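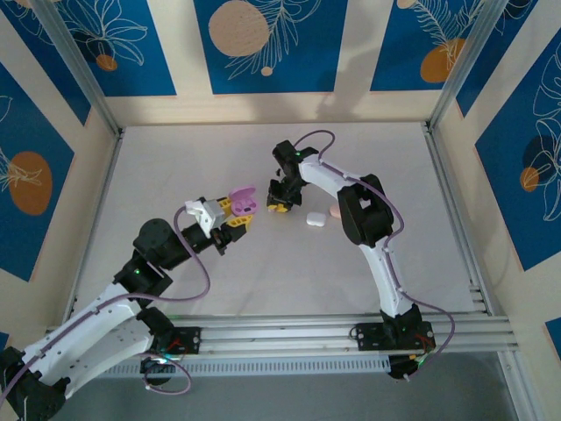
Fri 18 December

I have lost earbuds in a tram, in a coat lining and once in a bag of flour. So when my old pair finally went silent in one ear, I promised myself to buy something cheap and to take better care of it. This post is about the second part of the promise.

My new ones come in a small pink case. I did not choose the color with much thought. The black version was sold out at Venter, the little electronics shop near my office, and the pink one was 20 euros. Now I am glad, as a pink thing is easy to find at the bottom of a dark bag. My black case used to disappear there for days.

What I did not know before is how dirty a case becomes. With the old pair I never looked. One evening in February I opened the lid under a strong lamp and saw gray fluff in the two hollows where the earbuds sleep, and something brown around the charging pins. One earbud had been refusing to charge for weeks and I was blaming the battery. I cleaned it and it charged for some months more.

So now I have a routine. Every second Sunday I clear a table with a light top, because small parts are easier to see on it, and I take the earbuds out and put them down next to each other. Then I open the case as wide as the hinge allows, tip it over and tap the back with one finger. Most of the dust falls out by itself. After that I go into the hollows with a dry brush (I use a soft one for watercolor, size 2) and I finish the corners with a wooden toothpick. I do not scratch the pins. For the outside I take a cloth from Florkum, the kind for glasses, a little damp and never soaked.

The silicone tips come off and get a bath in warm water with a drop of dish soap. They must be completely dry before they go back, so I leave them overnight. I was impatient once and had a strange bubbling sound in my ear on the way to work.
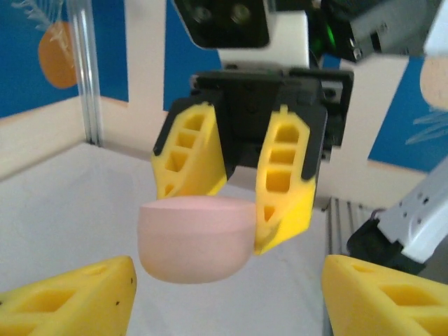 The pink one again, from the side.

There is also the question of where the case lives. A round, smooth thing wants to roll, and it wants to slide from the sofa. I tried a small tray from Tostimo, but keys and coins moved in after one week and made scratches everywhere. Then I tried a felt pouch from Skisel. It is pretty and it protects well, but it needs two hands to open, and in winter with gloves I gave up. At the moment the case stays in an old soap dish beside the door. Nothing else is allowed in this dish – my family knows it, more or less.

I read that a case like this can be charged 800 times before the battery gets weak. I cannot say if it is true. I charge mine on Wednesday evening and it is enough for the week, even with 12 long phone calls to my mother, who likes to tell me everything from the beginning.

If you have a good trick for the narrow gap around the hinge, please write it in the comments. My toothpick is too thick for it, and I don't want to use a needle.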